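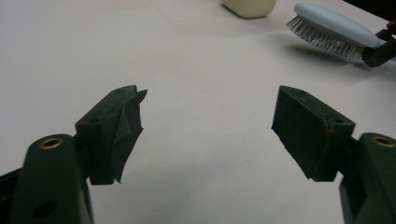
Matte white tabletop with faint scuffing.

Clomstead changes care and warranty terms for matte table tops

October 30, 2026 – Furniture maker Clomstead has revised the care instructions and warranty terms for its matte-finish table tops. The new terms cover the Cledon and Bravo ranges, which are sold mainly to schools, libraries and shared offices. They apply to all orders placed from today, and existing customers may move to them by returning a form to the company's service desk.

The main change concerns surface marking. Under the previous terms, any visible mark on a matte top was treated as wear and left out of the warranty. The new terms separate marks into two groups. Transfer marks, left when softer material rubs off on the finish, are to be removed by cleaning. Abrasion marks, where the finish itself has been altered, may be claimed for if they appear within 14 months of delivery and the cleaning record shows that no abrasive product has been used.

Kieran Nic Aodha, who manages the technical department at Clomstead, said the two types had often been confused in service reports. "A grey line on a white top is usually something sitting on the finish. Site staff reach for a scouring pad, the line goes, and a shiny patch is left where the texture has been flattened. The patch is permanent and it shows up more than the line did."

The revised care sheet sets out a fixed order of work. Tops are to be wiped with a damp microfibre cloth, then with a neutral detergent solution, and then dried. Marks that remain may be treated with a soft white eraser pad, used under light pressure and in straight strokes. Melamine foam, which was allowed under the old sheet, has been withdrawn for both ranges. Polishes, wax sprays and any cleaner containing silicone are also ruled out, as they leave a film that changes the sheen and makes later cleaning uneven.

The changes follow a review of service calls that the company began in February. Of the calls logged for matte tops during the review, 49 were closed after a site visit. In 12 of those the finish had been polished smooth by foam or scouring pads, and the top had to be replaced at the customer's cost. The company has not published a breakdown of the rest. It said most were transfer marks that came off with detergent.

Orest Symonenko, who carried out the site visits, said lighting had a large effect on what was reported. Under even overhead light, fine scuffs on a pale matte surface are hard to make out. The same top placed beside a window may show every stroke of the cloth when the sun is low. Inspectors will now assess tops under the normal room lighting, from standing height, and will record the direction of any window.

Edge damage is dealt with separately. Chips and lifting at the edge remain covered for four years on the Bravo range, as before. Cledon tops, which have a thinner edge band, were previously covered for two years and will now be brought into line. Damage from clamp-on fittings such as monitor arms and cable trays is excluded unless the fitting was supplied with the table.

Keith Stockdale, who buys furniture for a group of secondary schools and has Cledon tables in most of its art rooms, said the longer edge cover was welcome but the record-keeping would need some thought. "We have three cleaning contractors and they each keep their own sheets. If a claim depends on showing what was used in a given room, somebody has to collect that every term."

Clomstead said a signed copy of the contractor's product list would be accepted in place of a daily log, provided it is renewed each year. A blank list can be requested along with the care sheet.

Prices for replacement tops are unchanged. Tops replaced under warranty will be taken from current stock, and the company warns that a new top may look slightly brighter than older ones beside it. Where tables are used in rows, customers may ask for the replacement to be fitted at the end of a row and an existing top moved into the gap – there is no charge for this if it is requested when the claim is made.

The gloss-finish tops in both ranges keep their present terms. A separate notice for the company's folding tables is being prepared by Fergal Dolan of the service desk and is due in February.

Printed copies of the care sheet will be packed with all Cledon and Bravo deliveries. Customers with open claims should quote their original order number when asking for a transfer to the new terms.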